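SEPTEMBER AT RAFFERTY MOTORS

Quick one this month, phones are going nuts. 1 September 2021 and the fall tire changeover book is open. Yes already. Last year we ran out of slots and people were mad, so call early.

What's on the lot: 13 used cars came in since June, mostly compacts, 4 of them under warranty still. Two Zoltitz wagons, both automatic, both with the roof rails. The blue one has a small ding in the rear door and is priced for it. No new Broris hatchbacks until the factory sorts out its chip shortage, sorry, we ask every week. Deposits are refundable if you get tired of waitng.

Service: $50 off a full brake job, front and rear, all month. Bring the flyer or just say newsletter at the desk. 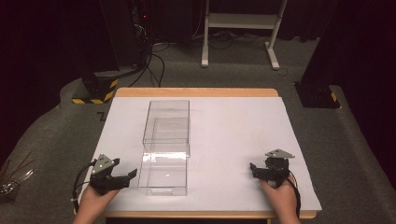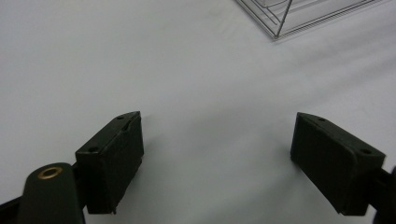
Trade-ins. We need them, good prices right now, even high mileage. Bring both keys and the title. No title, no check that day, thats state rules and not us.

Our Clotonis branch closes at 4 on the holiday weekend. Main lot is normal hours. Shuttle runs mornings only for now, ask when you book.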